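Afaf Saliba
Abro hilo, y aviso de que me voy a enrollar, porque llevo media tarde con una taza de té y un catálogo viejo de cerámica y necesito contárselo a alguien. Va de una sopera. Bueno, de la tapa de una sopera, para ser exactos.

1/
La pieza es de loza blanca con decoración estampada en azul bajo vidriado, cuerpo ovalado, pie alto y dos asas en forma de concha. La compró mi tía en un lote hace muchísimos años y siempre la hemos llamado «la Dellia», por el nombre que lleva impreso en la base, dentro de una guirnalda.

2/
Dellia no es la fábrica, ojo, es el nombre del dibujo. Mucha gente se confunde con esto (yo la primera, que estuve años buscando una manufactura Dellia como una tonta). En la loza estampada era corriente que el sello llevara el título del estampado, y a veces el taller no aparecía por ninguna parte.

3/
El dibujo es precioso: un lago con dos barcas, un templete medio en ruinas y, en la orilla, una mujer sentada con un cántaro. Alrededor del borde corre una cenefa de flores de cardo, y si te fijas bien, en el asa izquierda se nota la unión del papel de estampar, con medio cardo repetido. A mí ese fallito me enternece muchísimo.

4/
Y ahora la tapa. La tapa tiene el mismo azul, la misma cenefa y encaja bastante bien… pero el templete tiene seis columnas y el del cuerpo tiene cuatro. Cuarenta años de comidas familiares y no lo habíamos visto. Lo descubrió mi sobrina esperando el postre.

5/
Así que escribí a Gruvus, la tienda de piezas sueltas donde suelo comprar platitos desparejados, y fueron encantadores. Me contestaron que existían al menos dos versiones de la plancha, y que la de seis columnas se asocia a un taller pequeño, Qudah, que copiaba dibujos ajenos y los vendía más baratos. ¡Una tapa pirata!

6/
Reconozco que al principio me dio un poco de pena, como si me hubieran dicho que el abuelo no era el abuelo. Pero luego la puse a la luz de la ventana y la miré despacio – el azul es algo más violáceo, el vidriado tiene un craquelado finísimo y el pomo, que es una granada abierta, está modelado con una gracia que ya quisiera el resto.

7/
Me preguntáis por los precios. Gruvus tuvo el año pasado una sopera completa, con su tapa buena y su bandeja, a 2000 euros. La mía, casada y con un pelo en el pie, me dicen que casi 200. Y tan contenta, que no pensaba venderla.

8/
Un consejo para las que heredéis vajilla: mirad siempre por dentro del borde de la tapa. La mía lleva ahí una marquita incisa, una especie de «Q» con el rabo muy largo, que se había quedado tapada por la suciedad. Salió con agua tibia, jabón neutro y un pincel suave. Nada de lejía, por favor, y nada de lavavajillas, que os veo venir.

9/
También me preguntabais dónde la voy a poner, porque en el aparador ya no cabe ni un huevo duro. Estoy dándole vueltas al rincón del pasillo, que queda lejos de la puerta y del perro, y con lo que pesa quiero que apoye sobre algo bien firme.

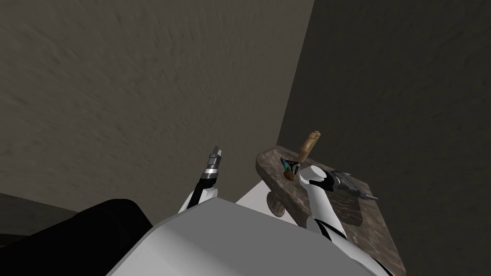 10/
Sobre la bibliografía. Hay un cuadernillo titulado «Illow», que recoge estampados de lagos y ruinas con sus variantes, y que me ha prestado una amiga con la condición de no leerlo comiendo galletas. Trae un cuerpo como el mío, con las cuatro columnas, y la mujer del cántaro mirando hacia el mismo lado. De la tapa, ni rastro.

11/
Lo que sí trae es una salsera con las seis columnas, y en la ficha pone «taller sin identificar». Les he escrito una carta larguísima (¿os sorprende?) con el calco de la marca incisa, por si les sirve para comparar. Si me responden en noviembre o cuando sea, lo cuento por aquí.

12/
Mientras tanto, si alguna tiene en casa una tapa con cuatro columnas que le baile un poco sobre su sopera, que me escriba. No para cambiarla, que a la mía ya le he cogido cariño, sino por verlas juntas un rato. Yo pongo el té.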